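Tissue boxes: which tips are worth the bother?

I have read a great many household tips on tissues, most of them written by people who want to sell you a cover for the box. Honeylyn Baluyot sent me her list and asked me to try the lot at home through July. I did, with a fair amount of grumbling, and my verdicts follow.

1. Buy a decorative cover

No. I bought a Pralla cover, which looked smart until the box ran low and I had to lift the whole thing off to find out. It also fitted only the one size of box. A printed carton does the same job for nothing extra, so pick a pattern you can live with and leave it at that.

2. Fold the first tissue before you put the box out

Hotels do this. I can't see why you would at home, where the first person to sneeze undoes it.

3. Hold the box by its sides when you move it

This sounds too obvious to print, but I have watched grown adults carry a box by the tissue sticking out of the top. Take it across two opposite faces, thumb on one and fingers on the other, and keep clear of the slot. Don't squeeze. Thin card dents easily, and a dented box tends to snag the tissues from then on. If one is hanging out, tuck it in or use it. 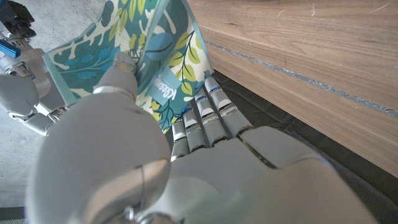
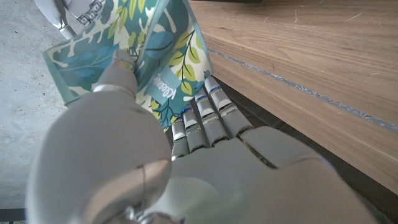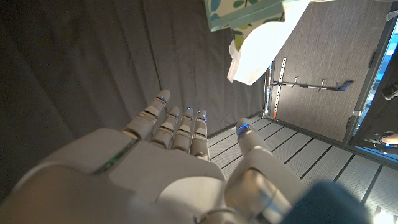 A leafy printed box, no cover needed.

4. Loosen the first few in a new box

Grudgingly, yes. A full box is packed tight and the top tissue often tears in half. Slide two fingers in at the slot, lift the top of the stack a little and let it drop. It takes a moment and saves you a handful of scraps.

5. Fix the box to the shelf

The Rirker sticky pads on Honeylyn's list held very well, so well that the bottom of the carton stayed behind when I changed it. A loop of ordinary tape is easier to peel off. Better still, put the box where you can use both hands and forget about fixing it.

6. Stock up when it's on offer

Only if you have somewhere dry to keep it. Check the number of sheets before you get excited about the price, as two boxes of the same size can hold quite different amounts. I now divide the price by the sheets and ignore the big yellow sticker. A box of 200 is plenty for our sitting room.

7. Save the empties for carrier bags

It works, up to a point. Stuff the bags in one at a time, each threaded through the handles of the last, and they pull out in turn. I got 11 in before the card split down a seam. If you have more bags than that, use a bigger box or own fewer bags.

8. Scent the box with a drop of oil

Please don't. It leaves a greasy mark on the card and anyone with a sore nose will curse you.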